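Julio, casi las once de la noche

Sigo con lo de las fundas. Me había prometido que esta semana escribiría de cosas elevadas (la carta que le debo a mi hermana, el libro que llevo por la página 70 desde primavera) y resulta que he dedicado la mejor parte de la tarde a pensar en goma. Uno no elige sus temas.

El asunto empezó con Marisol Sandoval, que me escribió a mediodía para preguntarme qué funda se compraba. Le contesté que cualquiera. Me respondió que cualquiera ya la tenía y que se le había puesto amarilla. Marisol tiene el don de hacer una pregunta doméstica con el tono de una inspección de Hacienda, y yo, que no sé decirle que no a nadie después de comer, le dije que lo miraría.

Así que lo miré. Dos teléfonos, dos fundas, una negra y una de ese rosa que según la hora es salmón, melocotón o tirita. El fondo gris con vetas les da a los móviles una dignidad de lápida que no merecen.

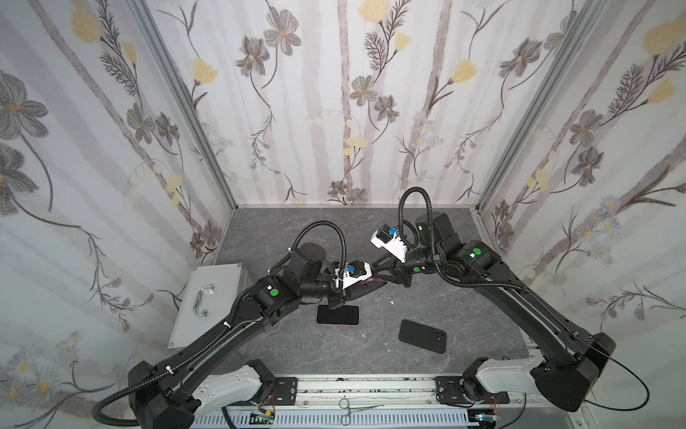 La negra me cae bien porque no pretende nada. Es mate, tiene los bordes levantados y va por la vida sin que la inviten a hablar. En Bekelitz la tenían en un expositor giratorio, entre los cargadores y unos llaveros horrendos, y el dependiente me explicó con mucha solemnidad que aquello era "protección perimetral". Le dije que sí, que claro, y me fui a casa con la protección perimetral en el bolsillo junto a las llaves, que era justo lo que no había que hacer.

La rosa es otra cosa. La compré en Dreson un día que me sentía atrevido y desde entonces me juzga. El rosa es un color que lo cuenta todo: cada dedo, cada fondo de bolso, cada miga. Por fuera se disimula con una pasada de manga, pero lo de dentro es un diario bastante más sincero que este. Manchas, motitas oscuras, un archivo completo de bolsillos. Y pensar que el teléfono vive ahí, tan limpio de cara, con el cristal negro reluciente.

Luego está la cuestión de quitarlas. Mi padre guardaba las gafas en su estuche cada noche con un gesto de banquero; nosotros no desnudamos el móvil nunca, y cuando por fin lo hacemos nos sorprende lo delgado que es, como un pariente recién afeitado. Se tira de una esquina, la esquina vuelve, se tira de la otra. Con la mano izquierda yo soy un inútil. He leído en el foro de Kwofie a un señor que aseguraba haber hecho 2000 cambios de funda sin un arañazo. No sé qué me inquieta más, si la cifra o que llevara la cuenta.

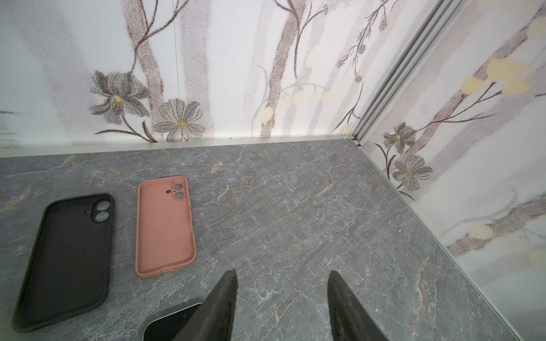 Vacías parecen moldes para hacer magdalenas rectangulares. A las dos se les queda esa ventanita de la cámara, con sus redondeles uno encima del otro, y le dan a una ganas de asomarse - bueno, a uno, que estoy cansado y ya ni concuerdo.

A las ocho le mandé a Marisol mi dictamen: la negra, de silicona, sin adornos, y que lavara la que tuviera por dentro con agua templada y una gota de jabón antes de darla por perdida. Tardó un buen rato en contestar. Me dijo que gracias, que muy completo, y que al final había encargado una de Undunex con cordón para llevarla colgada del cuello, de un verde que en la foto de la tienda daba miedo. Le puse un pulgar hacia arriba. Qué le iba a poner.

He dejado la rosa en remojo en un cuenco de desayuno, que mañana habrá que recordar que no es para los cereales. La negra puede esperar, tiene mejor carácter.

Pendiente: la carta, el grifo del baño, comprar pilas de las pequeñas. Y devolverle a la vecina la escalera, que la tengo desde mayo y ya me saluda mirándome a las manos.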